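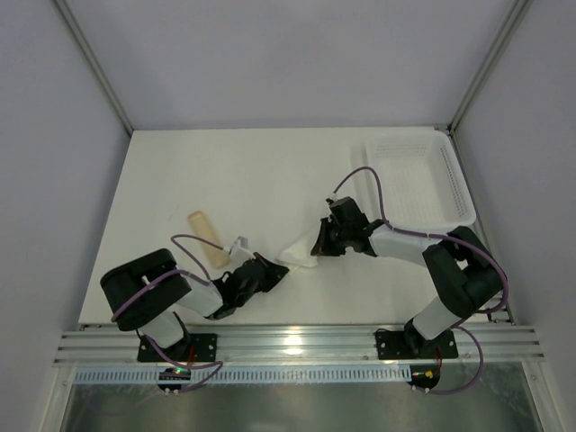 Kyrylo Fedoruk wrote to me after my last post to say that he'd believe in household robots the day one of them could do his washing start to finish, fitted sheets included, and that until then I should please stop getting his hopes up. Fair enough, Kyrylo! I do get carried away.

But I keep coming back to cloth, because it really is the hard part. A mug is the same mug every time you reach for it. A crumpled white rag, with one gripper coming at it from each side, has a new shape every time it's dropped, and half of it is hidden under the other half. My grandmother could find a corner in the dark (and talk the whole time), and I still can't say how she did it.

I've been reading the Uvton write-ups since April, all 63 pages of them, and I came away more cheerful than I expected. Two arms do seem to help, the way two hands do. Would I hand over my own laundry yet? No, not the good towels anyway. Dishes maybe, if somebody else bought the dishes. Dace Vaher thinks shop floors will get there well before kitchens do, and I suspect she's right, though I'd love to be surprised.

Print this post | E-mail this post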